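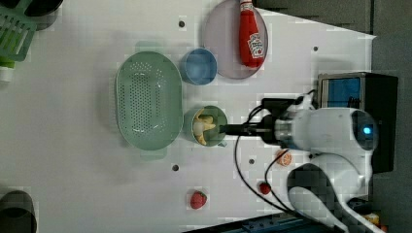
Green colander, blue cup, ketchup on the plate.

Friday night post, so get comfortable, because I have been thinking about movie theaters all week and my family has stopped listening to me. (1/11)

I finally finished Evaristo Cárdenas's book on the Laso, the old single-screen house in Cokcombe. I bought it in March and then let it sit on the nightstand under a stack of magazines, which I regret, since I ended up reading most of it in two sittings with cold tea next to me. (2/11)

It's a history of the audience more than the movies. Cárdenas got hold of the ledgers from the box office and he reads them the way other people read diaries. The biggest week in the whole run was 2,196 tickets, and the movie was a reissue! People had already seen it and they came back anyway, with their cousins. (3/11)

What I loved most is the chapter on where people sat. Families down the left side near the exit, teenagers in the back two rows (of course), and a whole crowd of women from the glove factory who came straight off the late shift and took the middle with their shoes off. I could have read another hundred pages about those women. (4/11)

There's a good long part about sound, too. The Laso was a dance hall first and it never quite got over that — dialogue bounced off the back wall, so regulars learned which seats to avoid and kept it to themselves. My grandmother used to do the same thing at our theater, and she'd steer me by the elbow to the right spot before I'd even gotten my coat off. (5/11)

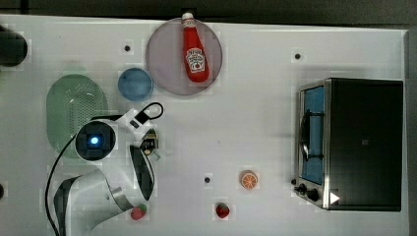
Colander, bowl and ketchup again, seen from overhead.

I do have a quarrel with the last third. Once home video shows up, Cárdenas gets gloomy and the writing speeds up, as if he wanted to be out the door before the lights came on. I'd have liked to hear from the people who stopped going and what they did with their Friday nights. Some of them must have been having a lovely time on the couch. (6/11)

If you want that side of things, read Impi Niskanen's essay on watching at home, which is short and very funny. She writes about her parents renting a player for the weekend and half the street coming over with their own chairs. To her that was still going to the movies, and I think she's right. (7/11)

I'd really like to see the two of them argue it out over dinner. He thinks you need strangers in the dark. She thinks you need somebody next to you who will ask who that guy is and whether he was in the other thing. I have been that somebody my entire life, so you can guess where I land. (8/11)

Practical stuff: the book is from Zellby, 170 pages with the notes, and the print is on the small side. The seating charts are at the back and I wish I'd known that going in, so now you do. (9/11)

Also, please don't skip the notes. There's one about a projectionist's lunch that runs most of a page and I read it out loud to my husband twice. (10/11)

Okay, your turn. Tell me about the theater you grew up with and where you always sat. I'm up for a while yet and I'd love to read them all. (11/11)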